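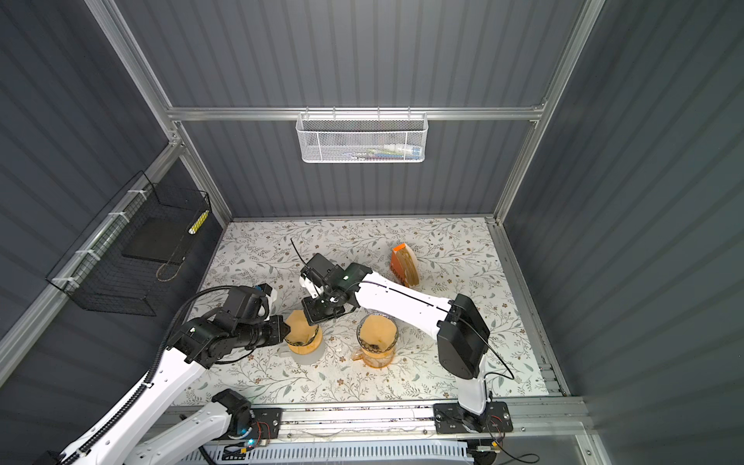
White wire basket on the crossbar, vine-print cloth underneath.

The Spring at Troltis

My aunt believed in the water. She believed in most things that came in a bottle, but the water from Troltis she believed in out loud, at dinner, with her hand on your arm.

It cost 100 dollars a case. The label said the spring rose at 2770 feet and had never been touched by a pipe. I asked her how it got into the bottle, then. She said I had my father's mouth.

In January her knee got better. She put this down to the water. I put it down to the pills from the doctor in Makhubela, which she took every morning with a glass of the water, so neither of us could prove a thing. She climbed the stairs twice in front of me and looked back from the landing like a woman who has won a court case.

"Come up there with me," she said. "Then talk."

So I drove her. It was nearly 2 hours, the last part on gravel, and she hummed. I had pictured a shed and a garden hose. There was a gate, a gravel lot and a stone basin with water running into it from a crack in the rock, and a man in a green vest who sold tickets. I looked behind the rock. There was more rock.

"Well?" said my aunt.

"It's water coming out of a hill," I said. "I never said there was no hill."

The man in the vest told us the spring had cured a mayor of Brirkomeo. I asked him of what. He said it was before his time. I asked which mayor, and he went to see to the gate, which was already open.

My aunt knelt down on the bad knee, or the good one, I had lost track by then, and drank out of her hands. She stayed there a long while. Her coat was getting soaked at the hem. When I went to help her up she weighed hardly anything, and she held on to my sleeve longer than she needed to.

"You try it," she said.

It was very cold and tasted a little of pennies. I told her so.

"That's the minerals," she said.

On the way down she slept with her mouth open and an empty bottle rolling around by her feet. I stopped for gas outside Lurkora and bought her a coffee, and then I went back in and asked the girl at the counter if they carried the water. They did. It was 2 dollars cheaper by the case. I stood there for a bit, and then I put one in the trunk, under the blanket.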